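Nilov Fleece Blanket, king size, pink: long-term review

Category: bedding
Tested: one blanket, one household, two beds
Period of use: October to June
Wash cycles completed: 21

Summary

The Nilov is a single-layer polyester fleece blanket sold in four colours and three sizes. I bought the king size in pink to replace a Grorkley throw that had gone flat and scratchy after two winters. It is used as the top cover on a large double bed, over a sheet and a medium-weight duvet in the cold months and over a sheet alone from May. It keeps its surface well, lies flat with little effort, and sheds more than it should for the first few washes. The size on the label is slightly optimistic.

Construction

Knitted fleece, brushed on both faces, with a faint pattern pressed into the pile in the same colour as the ground. The pattern is hard to make out under a ceiling light and easier with daylight coming in from the side. It has no effect on handling. The corners are rounded, and the hem is a narrow folded edge with a single line of stitching. I would have preferred a double line. One section of the hem, near the care label, had a skipped stitch on arrival; I caught it with a needle and matching thread and it has not moved.

The weight falls between a summer throw and a proper winter blanket. Anyone expecting the dense, heavy feel of the Oshima blanket reviewed on this site last year will find the Nilov thin. It folds down to a smaller block than the Oshima and fits on a standard wardrobe shelf with room for pillowcases on top.

Size and fit

The label gives one set of dimensions and the tape measure gives another. Mine was short by a couple of centimetres in the length before washing and lost a little more over the first three cycles, after which it stopped. On a bed with a mattress of ordinary depth this leaves enough to cover the sides. On a deep mattress, or with a topper, you will see the sheet at the foot end unless you give up the overlap at the head.

The bed in the main bedroom stands against fixed wooden panelling, so the top edge of the blanket cannot be tucked over a rail. It is pushed up to the wood and left. The spare material collects there in a low ridge. A stiffer cover would stand up against the panel; the fleece slumps, and I find that acceptable.

Lying flat

I make the bed at 7.30 and give it very little time. Two pulls from the foot and one from each side bring the Nilov mostly flat. Shallow creases stay across the middle. They drop out partly over the course of the day and can be smoothed by hand. Creases from storage are more stubborn: after a month folded on a shelf the blanket needed a night on the bed before the fold lines went.

Grip on the layer beneath depends on the fabric. Over cotton percale it stays put. Over a sateen duvet cover it creeps towards the foot during the night, by a hand's width in the worst case.

Shedding and pilling

The first wash filled the lint filter. The second and third left a visible quantity, and from the sixth onwards it was no worse than any other fleece. Wash it alone to begin with, and keep it away from black clothing for the first fortnight.

Pilling is light. After 21 washes there are small pills along the strip where people sit to put on socks, and almost none elsewhere. A fabric comb removes them. I do not recommend an electric shaver, which took some of the pile off a test patch at the corner.

Knitwear left on the blanket picks up a few pink fibres. Chunky ribbed knits hold on to them more than smooth ones. A lint roller deals with it in one pass.

Washing and drying

Wash at 30 degrees on a gentle cycle, with no softener. Softener flattened the pile on the old Grorkley and I have not repeated the experiment. The blanket spins out well and dries on an indoor rack in one night with the window open a crack. I have not tumble dried it, as the care label advises against it.

The colour has held. I compared the upper face with the folded inside of the hem, which gets very little light, and could find no difference worth recording.

Warmth

Adequate on its own from late spring. In January it adds a modest amount over a duvet. Static is noticeable in dry weather with the heating on, chiefly when the blanket is pulled off quickly.

Price

I paid 55, delivered. The Oshima costs considerably more and is the better blanket in winter. The Grorkley is cheaper and did not last. At its usual price the Nilov is fair value; in a sale it is easy to recommend.

For
Surface wears well
Lies flat quickly
Colour stable after repeated washing
Compact when folded

Against
Undersized against the label
Heavy shedding at first
Single-stitched hem
Creeps on sateen

Rating: 7.5 out of 10

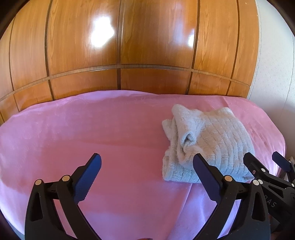

The pink blanket on the main bed, with a folded grey-blue knit on top.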